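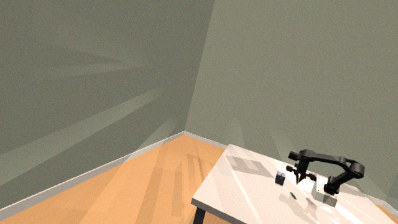
Simulation view: black arm on its base block, tabletop task with two small objects.

Clellevden Automation Forum > Equipment and Services > Product Reviews

Thread: Ulten tabletop simulation package, evaluation license

benchlead_north
June 16, 2026

Our department has completed its evaluation of the Ulten package, supplied by Ulley under the standard trial license. The package consists of a simulated room, a table, a single arm with gripper, and a set of small objects for pick and place work. The rendering at the head of this thread was produced on our own workstation with the supplied room and with the lighting left at its default setting.

We ran 1000 episodes of the small object task. Of these, 389 ended with the object inside the target area. The control policy was our own and was not tuned for the package, so the figure should not be read as a score for the product. Installation took one working day. The documentation is complete for the arm and thin for the lighting controls.

Our provisional recommendation is to purchase 4 seats. Comments from departments that hold a license are requested before the order is placed.

fixture_desk

This office has held 2 seats since November. The arm model has been dependable, and joint limits are enforced correctly. We have had more difficulty with small flat parts. The dark green piece lying in front of the gripper in the posted view is the type of object in question. With our settings, thin parts tended to slide when the fingers closed on them. Was the contact step size changed from the default?

benchlead_north

It was not changed. All episodes were run with default contact settings. A second series with a smaller step is planned, and the results will be posted in this thread.

procurement_reader

Please confirm whether the quoted price includes the Fourie scene library. Our quotation listed it as a separate line, and the renewal terms were different from those of the main license.

benchlead_north

It does not include it. The library was offered to us as an option and we declined. The room shown came with the base package.

vision_group_2

I must register a reservation about the rendering. The walls carry a visible grain, and the light patch on the table between the gripper and the base is close to pure white. A camera policy trained on such images may learn very little about that part of the table. I would not recommend purchase for vision work until the lighting controls are properly documented.

fixture_desk

I do not agree that this should delay an order. Strong glare is common on real benches, and a policy that has never met it will perform poorly on the floor. The grain can be reduced by raising the sample count, at the cost of slower rendering.

vision_group_2

Glare is useful when its range is known and can be varied. At present the user must edit the scene file by hand, and the manual does not state the units for light intensity. I raised the matter with Ulley support and was told that a revised chapter is in preparation. No date was given.

benchlead_north

The reservation is noted and will be attached to the recommendation. Our own use is mainly motion planning, where the rendering has little bearing on the result. Departments with camera work should request a separate trial.

procurement_reader

Thank you. Please also attach the quotation number to the order request. Trial licenses do not convert automatically, and the scene files should be exported before the trial period closes.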